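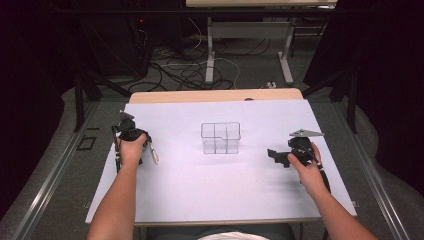 Izzati Lau
Pattern swap organizer and newsletter editor, Dikavdale

Questions I get about the sewing pattern swap

Updated October 2022

I've been running the Dikavdale pattern swap by mail for a good while now, and my inbox fills up with the same handful of questions every fall. So I've put my answers in one place. If yours is missing, write to me and I'll add it when I get a minute.

How does the swap work?

You mail me patterns you're done with, I log them, and you get one credit for each. Spend your credits on anything in the list. The list goes out with the newsletter, and at last check it had 1148 patterns on it, everything from toddler overalls to a very grand opera cape that I keep hoping somebody will take (please take the cape!).

Do I have to send something first?

Nope. New members start with 2 credits, so you can pick out a couple of things and see if you like how it goes. After that you need to send something in before you order again.

Can I send patterns that are already cut?

Yes, as long as every piece is there. Write the size you cut on the front of the envelope in pencil. If you trimmed a size 14 down and the list says 10 to 18, someone is going to be very annoyed with me, and it has happened more than once - sorry again to the lady with the half-made bridesmaid dress.

What about patterns with a missing instruction sheet?

I'll take them but they don't earn a credit. They go on the "brave souls" page at the end of the list and are free to anyone who pays the postage. You'd be surprised how fast they go. Plain skirts and aprons don't last a week.

Do you take downloaded patterns I printed at home?

No, I'm sorry. Most of those are sold for one person's use and I don't want to get into it with the designers. Tracings of store patterns are out for the same reason.

My patterns smell like a basement. Will you still take them?

Try airing them first. Open everything up, lay it flat somewhere dry with a fan going, and leave it a few days. A shoebox with an open dish of baking soda in the corner helps with the envelopes. If you can still smell it from across the room, please don't mail it, because it gets into everything else on the shelf. I lost a whole run of lovely 1970s Viklund coat patterns that way and I'm still sore about it.

How should I fold the tissue so it fits back in the envelope?

Everyone asks this one! Press the pieces with a dry iron on low, stack them biggest on the bottom, and fold the whole stack as one, in thirds and then in half. If it still won't go, use a zip bag and tuck the envelope in front. I like the bags better anyhow. 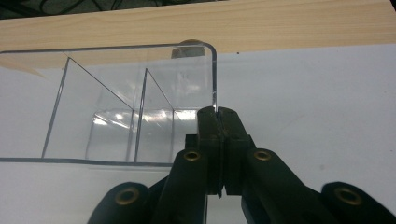 Where do I send them, and what does it cost?

Email me for the address, as it changes depending on who is on mail duty. Slamet Jugah handles everything from the Ernomwood side of the river and I do the rest. You pay postage to us and we pay it back to you, up to 300 patterns a month between the two of us. If we hit that, your order rolls over to the next month and keeps its spot in line.

Can I drop them off in person?

You can leave a bag at the Trarnden fabric shop, at the cutting counter. Put your name and email inside the bag as well as outside. Tags fall off.

How long does an order take?

Two weeks is normal. December is slow and I won't pretend it isn't. If you need a costume for a school play, order before Thanksgiving and tell me the date in the subject line.

I got the wrong pattern. What now?

Keep it or pass it along, and let me know. I'll put your credit back the same day.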